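We use cookies to keep this site running smoothly. Accept | Manage settings

Raltetus Brings Back the Pebble Wallcovering for Spring

BISHOLM, February – Raltetus, the family-run wallpaper and paint house, is delighted to announce the return of Branow, the round-dot pattern that customers have been writing, calling and stopping by the counter to ask about ever since it left the shelves.

Branow comes back in 4 color families, all of them soft and a little earthy, and every one drawn again by hand before it went anywhere near a printing roller. The dots overlap and crowd together the way stones do on a riverbank, so a wall never looks too tidy.

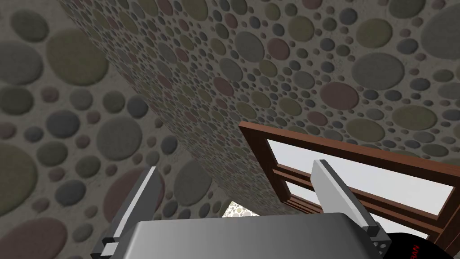
Large and small circles in olive, slate and mauve, with a brown wooden window frame.

"We must have pinned up 30 versions before we all agreed," said Gemma Colombo, head of design at Raltetus. "I grew up with a dotted hallway, and I wanted that same friendly feeling – something you're glad to come home to after a long day, and that still looks nice when the coats are piled up and the dog has been through."

The muted shades sit comfortably beside older furniture and warm wood, and the company hopes that people will use the paper with the tables and chairs they already own and love.

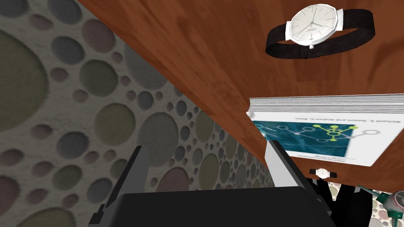

Where to Find It

Branow will be carried by 55 independent stores, along with the Raltetus showroom at the Rieger building, where visitors are welcome to sit down with a sample book and stay as long as they like. The first printing runs to 3,865 rolls, and orders placed in February will be filled first.

"Please bring a cushion, or a scrap of your curtains, or whatever you're trying to match," said Munther Awwad, who manages the showroom. "We have good light in the mornings and the coffee is on by nine."

Free samples can be requested by mail or in person at any participating store.

Contact: Raltetus Press Desk, Rieger Building, Bisholm | © Raltetus. All rights reserved. | Back to top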